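Teaching by the handful

At Brulla, tidying a table is recorded one grip at a time, with no robot arm in the loop
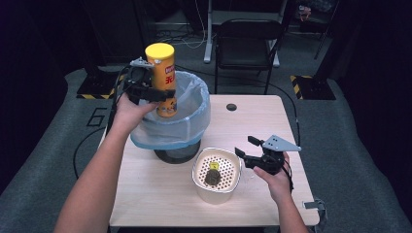
A snack can goes into the lined bin in the left gripper, with the right gripper open beside the basket.

The usual way to show a two-armed robot a household task is to drive it from a distance. An operator moves a pair of leader arms, the robot copies them, and the joint positions are stored. The method is accurate but slow, and it ties up a robot for every hour of recording.

Brulla, which prepares training data for the Cusi domestic arm, has moved most of its table work to hand-held grippers. The operator holds one in each hand and does the job directly. What is stored is the path of each gripper, the opening of its fingers and the view from the head.

The sorting task has a short script. Rubbish goes in the bin, small items go in the basket, and the hands return to rest. Operators may use either hand, but may not touch an object with their own fingers. A dropped item can be picked up again and the take is kept, provided the recovery is made with the gripper.

Since January the team has logged 2,479 takes of this one task. A typical take lasts 23 seconds. The same task driven through leader arms took more than four times as long, mainly on the approach to each object, where operators lacked any sense of contact.

There are costs. A human wrist turns further than the Cusi wrist, and people lean. Takes that the arm could not follow are found by replaying each path on a model of it, using a checking tool called Volton. At first 7 in every 100 failed. Operators were then asked to keep their elbows low and to place tall objects straight down, and the share fell to 2.

The bin remains the harder target. A plastic liner shifts between takes, and its rim can catch a finger on the way out. Pakeck, which will run the trained arm in its own test kitchen, has asked for takes with the liner folded badly as well as neatly. Those are next on the schedule, followed by bins with lids.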